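**Bench and store hand, part-time**
Grosanano Hire, Madport
Three days a week, ongoing
Applications close Sunday, October 22, 2023

Grosanano hires out stands, rods, clamps, cables, trays and sheet metal to people who are building something temporary. Theatre companies, market stalls, school science nights, a man with a very ambitious model railway. They take it away tidy and bring it back in a state we've learned to describe as "returned". We're looking for someone to stand between the two.

The job is at our store at the back of the Matos building in Pliremham Lane. There's a roller door, a kettle, a long bench, and a heater that favours one corner. You'd be working alongside two other people most days and alone on some mornings, so it helps if you can be left with a heap and not take it personally.

### What you'd be doing

Mostly, taking things apart. Gear comes back in whatever shape it was last useful in. You'll get a rod with the clamps still done up on it, cables threaded under everything, a tray that was holding something important on the night and is now holding a sandwich wrapper. All of it has to be undone, wiped, checked, matched with its other half and put back where the next person will look for it.

We own 800 clamps. That's according to the insurance schedule, and it would be lovely if it were also according to the shelf. Some are small with a ring, some are square and chunky with a thumbscrew, and a good few came with the business and answer to no catalogue. Part of your first month will be learning which is which by feel. You'll find you have opinions about thumbscrews by the end of it. Everyone here does, and we've had to bring in a rule about lunch.

Sheet metal is the other big one. Corrugated sheet is popular because it looks like a shed without the trouble of having a shed, and it goes out with lengths of aluminium rail to give it a straight edge. It's awkward stuff. It flexes when you don't want it to, it hums if you drag it, and anything set down on the ribs goes for a wander. Gloves are supplied. Please wear them.

A fairly ordinary bit of the day has the ribbed sheet up against its rail, a grey plastic tray sitting on it, a black rod with a couple of clamps still attached, and thin black cables curling off wherever they like.
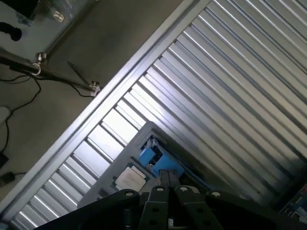
One reader of our February ad wrote in to say that any person who keeps cables loose on a flat surface deserves what they get, and that we should be advertising for a cable hook before we advertise for a human being. We take the point. We have cable hooks. We have a whole wall of them, painted a nice colour, and the cables prefer the floor.

The same correspondent also wanted to know if the work was "just tidying". Well, yes, in the way that cooking is just warming things up. Somebody has to know that a thumbscrew which turns freely all the way is on its last legs, that a bent rib in a sheet can be coaxed back but a creased one can't, and that two rods of the same length may still refuse to share a fitting. If the wrong clamp goes out on a Friday, we get the phone call on Saturday night, generally from the top of a ladder.

### A usual sort of day

- Roller door up, kettle on, look at what was left outside by people who can't read the opening hours
- Check returns against the docket and write down what's missing in neutral language
- Strip rods and stands, back every thumbscrew off and run it in again
- Coil cables (over-under, please; we'll show you, and we'll know if you don't)
- Wipe down sheets and rails, stack sheets ribs-to-ribs
- Empty the trays and sort what's in them, including pens, of which we now have a lifetime supply
- Pick and pack the afternoon's orders
- Sweep. The small black bits that look like rubbish usually turn out to be feet off something, so look before you bin

### You'll suit this if

You like putting things in their place and don't need applause for it. You can lift a reasonable load with a second person on the other end. You can follow a docket and will say so when the docket is wrong. Your handwriting can be read by someone in a hurry.

Experience in a hire store, a theatre, a hardware shop or a messy family garage is all welcome. We've had good people from each. A licence would be handy for the odd run to Madport station but we can work around it.

### You may not

If you can't leave a job half done, this might hurt a bit. There's always another crate. We had a trial day once with a very capable person who wanted to finish the bench before going home, and at half past seven we had to turn the lights off on them.

Likewise if you have a system. We're fond of systems and would be glad to hear about yours after three months. The current labels are ugly and two of the shelf letters are out of order, but the regulars know them and so do we.

### Pay and conditions

Award rate plus a bit, super, paid breaks. Hours are eight till four, and the days can be settled between us. Boots are reimbursed on production of a receipt. The biscuit tin is shared and so is the duty of filling it. Parking in the lane is free and horrible.

You'd start with a paid trial shift. We'll give you a mixed crate, a bench and a cup of tea, and leave you to it for the morning. There's no trick in the crate. Asking questions is fine and singing is tolerated.

### How to apply

Send us a letter. It can be an email, but write it like a letter. Keep it under 800 words, and tell us about something you've sorted out: a drawer, a ute, a late relative's shed. We'd like to know what you kept and where you put it. Attach a résumé if you have one handy, and the phone number of one person who has worked with you and is still happy to pick up.

Drop it in by hand if you'd rather. We're at Unit 103, Pliremham Lane, second roller door along. The bell doesn't work, so knock hard on the metal. If you hear something slide off a bench in reply, we're in, and we'll be with you once we've found where it went.

Applicants will hear from us either way within a fortnight of the closing date. Anyone with one of our clamps at home can bring it along to the trial shift, and it won't be held against them.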